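The Bun Years

My grandmother thought breakfast was for people with jobs. Mine, at her house in Dusbridge, was whatever was left in the steamer from the night before, and I've been chasing that taste for most of my adult life (my husband would say tediously).

So this July I signed up for a Wednesday night dough class with Sharada Bangera, who has been teaching people to bake and steam for over 70 years between herself and her mother. I went in cocky. I came out with flour in my ears and 2 pages of notes I can barely read!

Mostly I learned that I'd been rushing. I'd mix, knead for as long as a song lasted, and shove the whole lot over high heat. Sharada makes you wait. She pokes the dough, wanders off, talks to somebody about parking, comes back and pokes it again. Then she hands it over and you roll, and yours looks like a sock, and you roll it again.

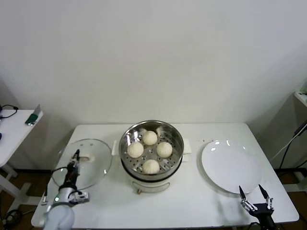
Four to a basket, set out in a diamond.

I've made them every weekend since. My kids eat them with plum jam, which my grandmother would have hated, and I like mine split and fried in butter the next morning. The dough keeps overnight in the fridge if you cover it well. Mine got away from me once and lifted the lid clean off the bowl, and we ate those too.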